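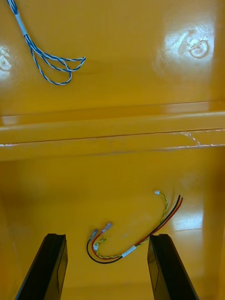

**Delphine Obi**

Hi all! I run the bench side of a small repair shop in Rorndale and I'm trying to put together an October budget for a gripper arm to handle wire harnesses (short ones, black and red leads with spade-type terminals, plus a twisted pair going to a little white connector). They go into a glossy yellow enclosure, and the glare on that paint is a real pain.

Roltlow quoted me 355 a month on a lease, with the wrist camera included. Plava wants 309 a month, but you supply your own camera and finger sets. We do almost 40 harnesses a day when it's busy. Is the cheaper one a false economy? And what am I forgetting to put in the budget? I've never bought anything like this and my boss would like one number, bless him.

---

**Answer 1** (accepted)

Hi Delphine, welcome! We went through this two years ago, so I'll ramble a bit.

Budget for lighting first. With shiny yellow like yours you'll get big white patches wherever a lamp bounces, and the camera can't see a wire lying in one. A diffuser panel over the bench did more for us than a better camera would have. Next, fingers. Plain flat black ones like yours are fine for a bundle, but loose twisted wire that curls over itself is much fussier, so price at least one spare pair in a narrower shape. And please put in hours for somebody to teach the thing! We allowed 31 and used every one of them before lunch breaks stopped being sad.

On the quotes, ask Roltlow whether the camera is covered if a cable snags it. Ask Plava for the mounting bracket price, in writing. That gap of theirs closes fast once you start adding parts.

Thandeka Baloyi

---

**Answer 2**

Ghasemi does used arms sometimes, might be worth a call. Also put some soft pads down, I see scuffs on that ledge.

---

**Answer 3**

following, same question but our boxes are gray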